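15 May 2021
Notebook, Kwofie bench

Second day on the Lultero glue trials. Still chasing why the October batch peels off the cork backing and the new one doesn't.

Mixed 100 g of the new batch with the usual hardener and spread it on four cork strips with the notched spreader. Four more strips got the October batch, same mix, same spreader. All 8 went under the lead weights at 9:40. The room was cooler than I'd like – the radiator under the window is off again – so I'm leaving them under load until tomorrow and not pulling any early.

Viscosity cup readings were closer than expected. The new batch ran out a little faster. The October tin had a skin on top, which I cut away before stirring. Akua Akpalu thinks the lid was never pushed all the way down and the solvent has been leaving it all winter. Could be. The lid is bent on one side. She is checking the Jumberg delivery notes to see if our other tin came from the same lot.

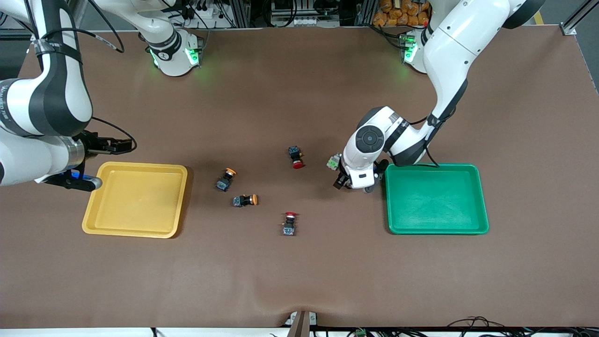
Brown tabletop, yellow tray left, green tray right, push-button switches between.

Peel test plan for tomorrow: clamp the free end, hang the bucket, add water slowly until the strip lets go, then weigh the bucket. Last week's best strip held to 595 g. The bad one let go at roughly half that and left the cork clean, so the glue failed at the cork face and the metal side held.

Lora's suggestion is to sand half of the next set before gluing. Worth doing, but I want one clean comparison first, so no sanding on this set.

To do:
Order cork, same thickness as before.
Write the lot number on every tin when it's opened.
Return the good scale to the back room.
Ask about the radiator.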